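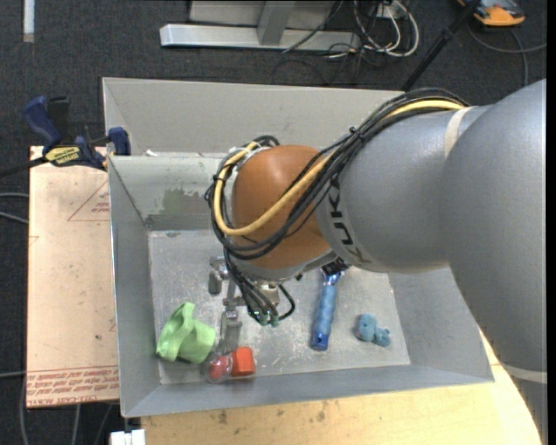
Skullow Mixed Bins: gallery from June

This page is for the people who asked me what is inside the mixed bins at Skullow and how we keep them. I am Min-kyu Wi and I take care of the bins together with Jin-sol Na. The bins hold small things from homes and workshops which do not belong to any other shelf. Every Saturday we put the contents in order, and I make some pictures and write a line or two for each.

The gray metal bin
It has sloped walls on all four sides, so small things slide down to the flat floor and do not stay in the corners. The floor has many scratches and some light stains. I tried to polish one of our bins last winter and the result was not better, therefore I leave them as they are now.

Lime green, soft
This one lies crumpled at the side of the bin. Jin-sol likes to have one soft thing among the hard ones. The color is very bright, and it is the first thing I see when I come to the table.

Red and orange-red
A small round red one with a shine, and next to it a rectangular block which is a little larger and more orange. In our list they were both written as "red, small" for a long time. Irfan Rizvi asked me to correct this, and he was right.

The blue handle
Blue grip with a texture, and silver metal at one end. I wish that every handle we receive had such a grip, because the smooth ones are difficult to hold when I wear my work gloves.

The light wooden table
We bought it from Pridis when they were closing their old showroom. It took three of us to bring it up the stairs, and Ju-won Seok had to remove the legs on the landing. I clean it with a damp cloth only. Please do not use the spray from the cupboard on it.

The labels
Each bin has a number in our notebook. The highest number at this moment is 91, but the numbers of retired bins are not used again, so we do not have so many. Bin 48 is the one which visitors ask for most often. It is the heavy one with the keys and the locks.

The notebook
Senthil Naidu gave us this notebook from Calleo. It has squared paper and a hard cover. The left page is for what comes in and the right page is for what goes out. If you borrow something, please write also your name, and please write it so that I can read it.

Shelf 19
Finished bins wait here until the next Saturday. The heavy ones go on the lowest board. The cloth covers came from Luangrath and they fit well, only the two on the right side are too short.

More pictures will come when I have sorted them. If you find a mistake in my descriptions, or you know a better name for some object, please leave me a note in the back of the notebook.

Min-kyu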